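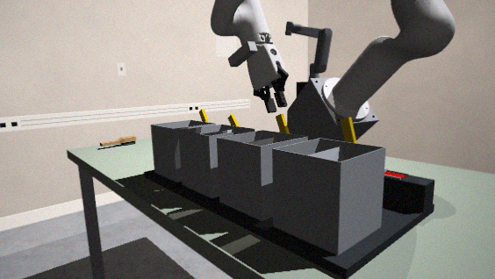
Wir haben im Januar das Büro auf Papiertrennung umgestellt und seitdem fragen mich Leute, wie das läuft. Kurzer Thread dazu. 1/9

Ausgangslage: 30 Arbeitsplätze, zwei Etagen, unter jedem Schreibtisch ein Eimer für alles. Geleert wurde jeden Abend, auch wenn nur ein Teebeutel drin lag. 2/9

Die Eimer unter den Tischen sind weg. Dafür gibt es pro Etage eine Station: Papier, Verpackung, Bio, Rest. Das gab in der ersten Woche mehr Beschwerden als der Umzug vor drei Jahren. 3/9

Größter Streitpunkt war der Kaffeebecher. Pappe, innen beschichtet, Deckel aus Kunststoff. Bei uns gilt jetzt: Deckel zur Verpackung, Becher in den Rest. Was bei euch gilt, steht beim örtlichen Entsorger – das ist wirklich von Stadt zu Stadt verschieden. 4/9

Vertrauliches kommt weiterhin in die verschlossene Tonne. Die holt Prikbridge alle vier Wochen ab. Vorher alle zwei, aber sie war nie voll. 5/9

Kassenbons gehören nicht ins Altpapier, Thermopapier ist Restmüll. Klebezettel dürfen rein. Fensterumschläge auch, das Fenster muss man nicht rausreißen. Wusste ich bis Januar selbst nicht. 6/9

Zu den Schildern: Die erste Version hatte zu viel Text und wurde nicht gelesen. Jetzt steht auf jedem nur noch ein Wort und darunter drei Dinge, die bei uns tatsächlich anfallen. Seitdem liegt deutlich weniger falsch. 7/9

Kosten: 200 Euro für Schilder und Beutel, die Behälter hatten wir schon im Lager. Beim Restmüll konnten wir auf eine kleinere Tonne wechseln, das spart 11 Euro im Monat. Reich wird man davon nicht. 8/9

Offen ist noch die Teeküche im Hinterhaus, die teilen wir uns mit Flosis. Da landet weiter alles in einem Sack. Gespräch ist für nach den Ferien geplant. Wer so etwas mit Nachbarfirmen geregelt hat – gern hier drunter schreiben, auch wenn es nicht geklappt hat. 9/9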